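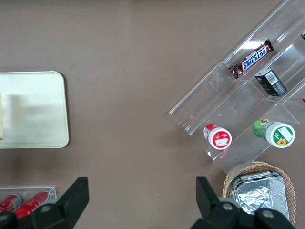 Pirkville Putting Log

Version 3

Contents

One season of putting records from the practice green and the back nine at Pirkville, kept by members of the Wednesday evening group. Every row is a single putt. The log was started to settle an argument over whether a fixed routine before the stroke makes any difference from short range, and it grew from there.

31 players took part. Each was asked to record at least 70 putts over the season, split as they liked between practice and play. Most went past that. Two stopped early and their rows have been left in.

Files

putts.csv holds the putts, one per row.
players.csv holds handicap band, putter type and whether the player putts left- or right-handed.
greens.csv holds the green speed reading for each session, where we have one.
notes.txt holds free comments, lightly edited for spelling.

Columns in putts.csv

player: a number, matching players.csv
session: a number, matching greens.csv
setting: practice or play
distance: in feet, paced out by the player
slope: up, down, level or across
routine: full, short or none
holed: yes or no
left: distance remaining in feet, blank if holed
nerves: the player's own score from 1 to 5, given before the stroke

How routine was recorded

A full routine means reading the line from behind the ball, a rehearsal stroke and one look at the hole. Short means any one of those left out. None means walking up and hitting it. Players marked this themselves after each putt. Romain Le Goff watched a few sessions and thought people were generous to themselves, so treat full with some care.

Known problems

Distances were paced, and long putts tend to be rounded to the nearest five feet.
Green speed is missing for all the March sessions. The meter was on loan to Covside.
Sessions played at Covside and Govside were mixed up in version 2. They are now separate in the course column of greens.csv.
The nerves score was added after the season began, so early rows are blank. Blank does not mean calm.
Conceded putts in match play were dropped. This removes a good many very short ones.

Changes since version 2

Course names corrected. Duplicate rows from one player's second scorecard removed. The putter type "Lemaire" is now listed as mallet.

Use

Free to use and share for any purpose, with a mention of the Pirkville Putting Log. Please don't try to work out who the players are.

Corrections go to Vaughan McPhee, who keeps the master copy. Give the player and session numbers and the row as you think it should read.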